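The case against the empty niche

Every renovation brochure from Grovent now promises a recessed niche, a blank white hole in the wall where clutter supposedly stops existing. I've lived with one for 5 years and I'm not convinced. A hook and a dark cloth do more work in mine than the recess ever has.

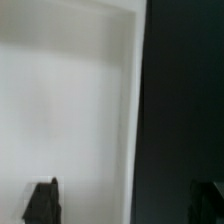

So where should the clutter go? In open boxes, low ones, kept where your hands already are.

I say that with some reluctance. Allberg would love to sell you a storage system for $693, and I doubt it holds more than a few plain white boxes would. 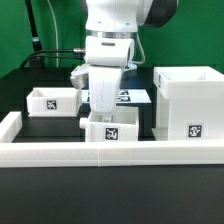 Lids are the other racket. People put a lid on a box and forget what's in it by October. Leave it open, put up with the dust, and throw out whatever you're tired of looking at.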